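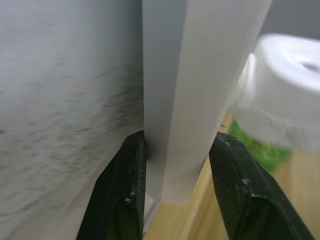
Chapter 2. Rolls, Strips and Loose Ends

Roll goods take up more room than any other thing on a packing bench, and most beginners store them badly. Flat when they should stand. Standing when they should lie. A roll looks simple - a long sheet wound around itself, done - but it has an outside, an end, a core and a direction, and you need to know all four before you put it down anywhere. Pieces that have come off a roll, or never were on one, are a separate problem. Look at the tall white strip, upright and narrow, with a big pale curved surface close by on the left and a white roll farther back on the right. Strip and roll want different homes. The curved thing has dark grey streaks and specks in a band across it, and a mark like that is worth a second look on any bench: printing, dirt, or something in the surface itself? Check before you wrap anything nice in it.

By the end of this chapter you should be able to sort roll goods from cut goods, pick a storage position for each, and set up a bench so that the loose end of every roll is where your hand expects it. You should also be able to write a bench card. Short chapter. Do the reading first, then the bench work.

Words you will need

Core - the tube in the middle. Some rolls have none.
Tail - the free end. Always find it first.
Face - the side meant to be seen. Can be inside or outside the winding.
Offcut - a piece left after cutting that is still big enough to use.
Strip - any piece much longer than it is wide. In this book, no wider than your hand.
Set - the curl a sheet keeps after it leaves the roll. Some lose it in a minute, some never do.

2.1 Why the bench gets messy

Think of the packing room at Humholm, which we met in Chapter 1. Two benches, one door, a shelf that is too deep. Märta Nordin kept a tally there through January of every time someone stopped packing to go look for material. She got 111 stops. Of those, 97 were for something that was already on the bench - under a roll, behind a roll, or in one case inside the core of a roll. Nobody had run out of anything. They just couldnt see it.

Her fix was dull. Rolls in use went on the left, tails facing the packer. Spare rolls off the bench completly. Strips and offcuts on the right, standing on edge in a slotted block so that each one showed its full height. The Lodwood block she used had slots cut a little too wide and thin pieces leaned, so she put the thick ones at the ends and let them hold up the rest.

Keep the tally idea in mind. You will do your own in Bench Work A.

2.2 Standing or lying

Rule of thumb: a full roll lies down, a nearly empty one stands. A full roll stood on its end crushes its own edge, and a crushed edge tears later, usually halfway across. Nearly empty ones are light enough not to care. Wide rolls go on a bar if you have one. The Mishra bar shown in Appendix C takes a core of almost any size but has to be tightened every few days.

Strips stand, if they are stiff. Test: hold the piece by the middle, between finger and thumb. If the top stays up, stand it. If the top flops, lay it flat with others of the same length. Folded pieces count as stiff along the fold, so stand them that way. Do not rubber-band strips - the bands leave a waist in them.

2.3 How much to keep

Less than you think. Around 100 strips fill a Lodwood block, and past that people stop looking through them and cut new ones. Same with part rolls. Finish one before you open the next. The Wundadier method, covered in Chapter 6, puts a colored dot on the core of any roll already started. Cheap and it works.

Before you go on

Clear one bench, all of it. Wipe it. Find the tail on every roll you own and fold the corner under. Put the strips in order of height. Then turn to Bench Work A and bring a pencil.

Humholm Bench Skills, student text | Corrections: write to the publisher | All rights reserved | Back to top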